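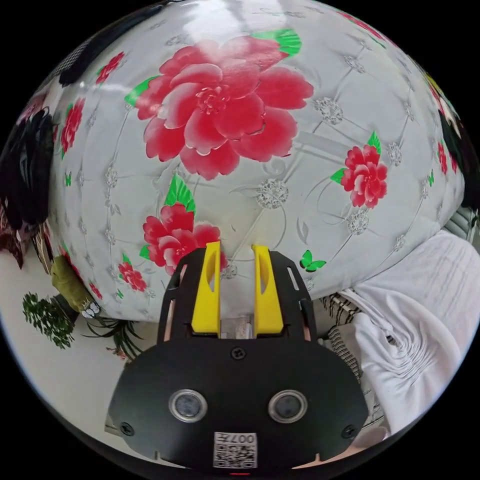 Farkano wrote on the list, 2019-11-12:

> I'd love to hear how people have dealt with old lath and plaster
> ceilings. Ours is in the back bedroom of a terrace, with a long crack
> running from the chimney breast towards the window and a patch that
> gives when I press it with my palm. One builder wants to pull the lot
> down and put up plasterboard, and has quoted 1249 for it, not
> including the skim. Another says line it and forget about it. I'd
> rather keep what's there if I can, as there's a cornice I'm fond of.
> Has anyone here done it themselves?

Yes, yes, keep it! I did our front bedroom in August and I've been boring everyone I meet about it ever since, so thank you for asking on a list where I'm allowed to go on.

First thing, get up into the loft with a decent torch before you agree to anything. Lift the insulation over the soft patch and look at the back of the laths. What you want to see is the nibs, the little curls of plaster that squeezed up between the laths when it was first put on and hooked over the top. If most of them are still there and the laths are still nailed to the joists, you have a ceiling that wants help. If they've snapped off and are lying about in the dust like broken biscuits, that bit is only hanging on by habit and the paint. And please don't tread anywhere except on the joists. I laid two boards across and shuffled.

Ours had lost its nibs over an area the size of a tea tray, with a crack running off either side. I went round from below tapping with my knuckles and drew a pencil line where the sound changed from dull to hollow. Do this slowly, it's oddly enjoyable. Then I fixed the loose parts back with stainless screws and big penny washers, drilled through into the joists, done up a little at a time so that everything came up together. Don't be tempted to crank one right up, or you'll make a new crack next to the old one (ask me how I know). I used 80 of them in the end, which sounds mad for one bedroom, but once they were slightly sunk and filled over they vanished.
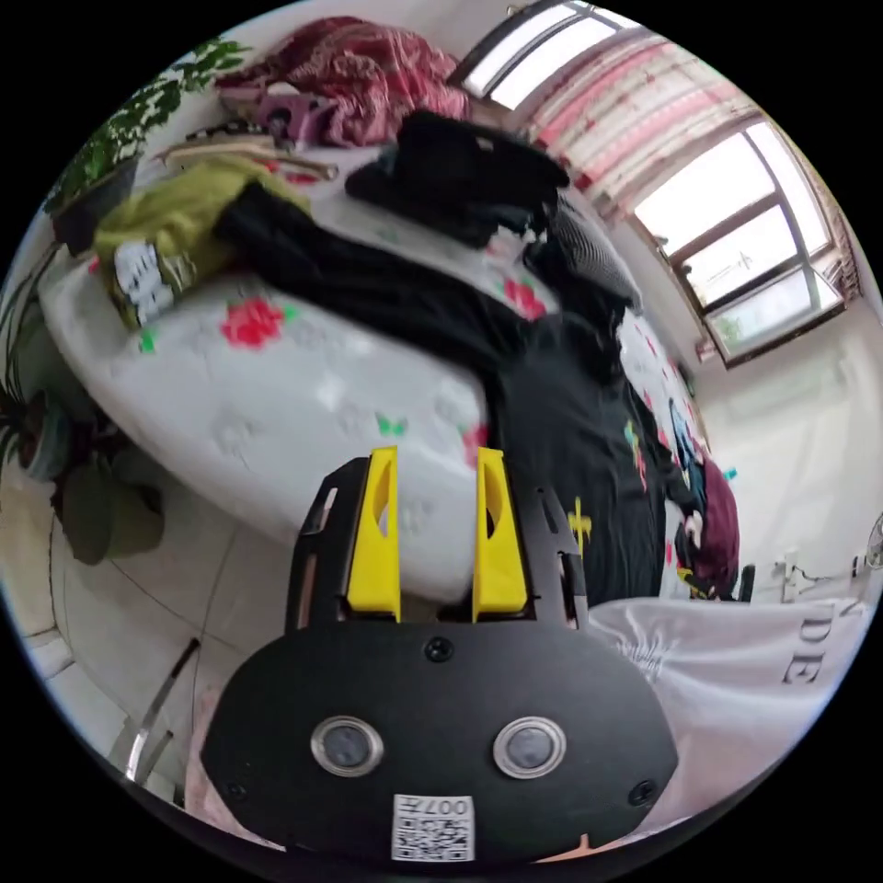
For the crack itself I raked it out to a V with an old tin opener, brushed out every crumb, damped it down and filled it with lime plaster in 2 coats, leaving the first until it was properly firm. You can use ordinary filler on a hairline, but I'd stick with lime for anything wider on a ceiling like yours. It goes on beautifully once you get the feel of it. Mine came ready mixed in a tub from Cornon, with hair already in it, and I still have a third of it under a wet cloth in the shed.

The cornice is the best reason to say no to the first builder. If he boards underneath, you lose the bottom edge of it or have to scribe round every lump, and if he pulls the ceiling down there's a fair chance the cornice comes too. Ask him straight out what happens to it and whether that's in the price. Also ask who takes the rubble away, because old plaster weighs a ton and the dust gets into absolutely everything, including rooms with the door shut.

Two cautions. If there's a textured coating up there, have it tested before you scrape, drill or sand. And if the patch is sagging so that you can see a belly in it from the doorway, prop it with a board and a length of timber for now and get someone used to old plaster to look. Bosta on this list had Nedeljković in for a hall ceiling much worse than mine and was very happy, I think the details are in the archive under "stairwell".

Do tell us what you find in the loft! I'd like to know how wide your laths are as well, ours were riven and all different, lovely things, and I nearly didn't want to put the insulation back over them.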